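The quiet trouble with wooden worktops
Why timber surfaces move, split and stain, and what the workshops at Durden have learned about keeping them flat
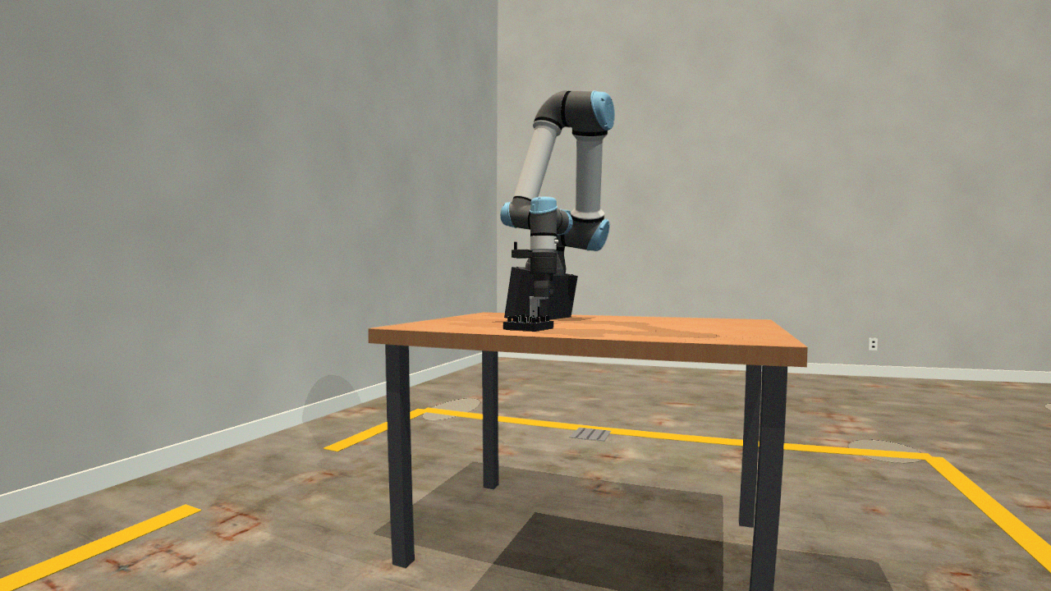
Timber never quite stops moving. A board cut from a living tree loses most of its water in the first months of drying, then spends the rest of its life exchanging small amounts of moisture with the air. The exchange is slow, seasonal and largely invisible until a drawer sticks or a joint opens. A wooden worktable set into the corner of a room, between two plain grey walls, is a useful case to think about, as a corner is where air moves least. If one of those walls is an outside wall, the back edge of the top can sit in cooler and damper air than the front for half the year. The top then takes up moisture unevenly, and a surface that was planed true in May may be out of true by January.

The direction of movement matters more than the amount. Along the grain, wood hardly changes at all. Across it, the change is large enough to break glue lines and pull screws through their holes. A tabletop made of several boards will therefore widen and narrow across its width while its length stays put. Any frame fixed beneath it has to allow for this. The older method uses wooden buttons that sit in a groove and slide. The newer one uses slotted metal brackets. Both work. What fails is a top screwed down hard along both long edges, which will either cup or split, usually near the middle of the widest board.

The joinery shop at Durden has been making benches and kitchen tops since its founders took over a disused grain store on the edge of town. It now works almost entirely in ash, beech and oak. Boards arrive kiln-dried and are stacked indoors on thin sticks for 5 weeks before anyone puts a blade to them. The period is longer than most small firms allow. Timber that has been dried well in one building may still be too dry, or too wet, for the next, and the stack needs time to settle before the boards are thicknessed.

Cutting is done in stages. Each board is planed slightly oversize, left overnight, and planed again. Removing material releases stresses that were locked in during drying, and a board that was straight at four in the afternoon can have a visible bow by eight the next morning. Boards that bow badly are cut down for rails and drawer sides. The loss is built into the price.

The question of which way up to lay each board comes up in every book on the subject. One school alternates the growth rings, heart side up and heart side down, so that individual boards cup in opposite directions and the whole stays level on average. The other lays every board the same way, accepting a single shallow curve that the frame can hold down. Durden uses the second method for tops under a metre wide – the better-looking face is nearly always on the same side – and the first for anything larger.

Finish slows the exchange of moisture without stopping it. Oil soaks in and is easily renewed, but it gives the least protection. Varnish gives the most, until it is scratched, at which point water gets under the film and lifts it. Hard wax oil sits between the two. Whatever is chosen, the underside must have the same number of coats as the top. A top sealed on one face only will take up water through the other and curl towards the sealed side. It is the commonest fault in home-made tables and the easiest to avoid.

Repair is a trade of its own. The Pritchard workshop at Zoltcombe takes in tops from schools, shops and private kitchens, and its job book for last year lists 224 of them. Black rings around iron fixings were the usual complaint. These form when tannin in oak meets damp steel, and a weak solution of oxalic acid will remove them if the surface has first been taken back to bare wood. Scorch marks are scraped. Dents in softer timber can often be raised with a wet cloth and a warm iron, provided the fibres are crushed and not cut.

Splits take longer. A clean split is glued and clamped, but an old one will be full of wax and dust and has to be opened with a fine saw, then filled with a tapered strip of matching timber. The Pritchard shop leaves such repairs for 2 weeks before levelling them. Filler is avoided, as it does not move with the boards and tends to drop out in the second winter.

Humidity in the room is the one thing neither shop can control. Polavel, a small housing scheme west of Zoltcombe, was fitted with beech worktops throughout, and those nearest the boilers opened at the joints within a year. The replacements were hung on slotted brackets, with a gap of 2 centimetres left at the back wall for air.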